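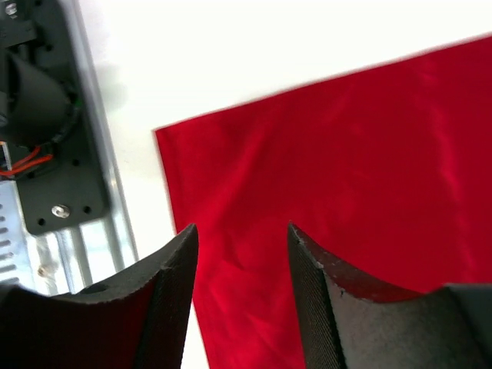 August, folding bench, 2:40 pm

Red cloth again. Started a fresh piece from the Sorum bolt, the crimson one with the slight sheen. The Prelten cotton goes back on the shelf until we have settled the fold lines.

Spread it flat on the white top and smoothed it from the middle out by hand. Shallow wrinkles keep coming back on the diagonal. Niilo Aaltonen thinks it was rolled too tight in shipping. He may be right, the first yard off the bolt was worse. Did not iron it. If we iron one we have to iron all of them, and the Prelten pieces were never ironed.

Folds so far: in half, long edges together, then in half again. Corners out by 4 mm on the first try, 2 mm on the second. Third try I let the top layer drag and had to start over. The sheen side slides on itself much more than cotton does. Sheen side in is harder to line up, sheen side out looks better on the shelf. Going with out for now.

Weighed the bolt before cutting: 3,819 g with the tube. Should be around 3,000 without it, but the tube weight in the old Nidlow sheet is for a different width. Weigh an empty one.

The bright top makes the edge of the cloth easy to find. Keep it, and wipe it down first, lint shows up on red.

To do:
- trim the raw end square before the next run
- ask Yen for the wider tubes
- Niilo to repeat the half fold from the other side of the bench and write down his corners

Stopped at 4:15. Cloth left flat overnight, unfolded.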